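# Storing Gloves and Mittens: Frequently Asked Questions

Last revised 17 June 2020

These answers apply to the knitwear bins in the Trallness hallway range and to the care of ordinary winter handwear. For leather or heated gloves, follow the maker's instructions.

### When should winter gloves be put away?

When they have gone unused for two weeks. Most households in cold areas reach that point in spring and need the gloves again after September. Items left in coat pockets over the summer should be taken out, checked and stored with the rest.

### Do gloves need to be washed before storage?

Yes. Skin oil and food residue attract clothes moths, and stains set with time. Knit gloves and mittens made of wool should be washed by hand in cool water with a wool detergent. Acrylic knits can usually go in a mesh bag on a gentle cycle. The care label takes priority over anything on this page.

### How dry is dry enough?

The inside of the thumb and the fold of the cuff dry last. Press both between two fingers. If either feels cooler than the rest of the piece, leave it out for another day. Dry flat, away from radiators. Hanging a wet mitten by the cuff stretches the ribbing.

### How should I sort a mixed pile?

Empty the storage basket first and wipe it out. Lay every piece flat on a table next to it, one layer deep. Match by type, then by color, then by size. Check left against right before pairing; two gloves of the same color are not necessarily a pair, and black gloves from different years are the most common mismatch. Stitched labels and tags are a quick check where they have not been cut out.
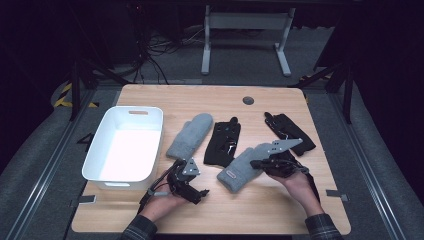

Once a pair is confirmed, place the two pieces palm to palm with the cuffs level and put them in the basket as a unit. Set singles to one side. Do not start on the singles until all the pairs are in.

### Should pairs be folded into each other?

No. Turning one cuff over the other keeps a pair together but strains the ribbing if it is left that way for months. A loose cotton tie or a plastic clip on the cuff edge does the same job. Clips with metal teeth can snag the knit.

### What type of basket is suitable?

A smooth plastic basket is easier to wipe clean than wicker and will not catch on loose yarn. Handle openings make it easier to lift down from a shelf. For use during the season, leave the basket uncovered. For summer storage, move the contents to a lidded box or a closed cotton bag, as an open basket gives no protection against moths.

### How much will one bin hold?

The Josten small bin takes 8 adult pairs laid flat. The Josten large bin takes 10 adult pairs with room for hats on top. Thick mittens take up more space than gloves, so reduce the number if the top layer has to be pressed down.

### What should I do with single gloves?

Keep them until the end of the following season. After that, a single can be used for dusting or cut up for darning yarn if the fiber is suitable. Plain mittens fit either hand in many designs, so a single mitten may still serve as a spare.

### Can worn or holed gloves be stored with the others?

They can if they are clean. Small holes in a fingertip should be darned before storage, as an open stitch tends to run with handling. Check the cause first. Irregular holes in wool with grit or webbing nearby indicate moths, and the item should be sealed in a bag and frozen for 72 hours before it goes near other knitwear.

### Do cedar blocks work?

To a limited extent. They may deter moths in a closed box while the scent is fresh, but they do not kill established larvae. Sand the surface lightly each year. The Serrano cedar insert fits both Josten bins.

### Can I order replacement lids?

Lids for current Josten bins are sold separately. Winwood bins used a different rim and Josten lids will not close on them. Winwood lids are no longer supplied.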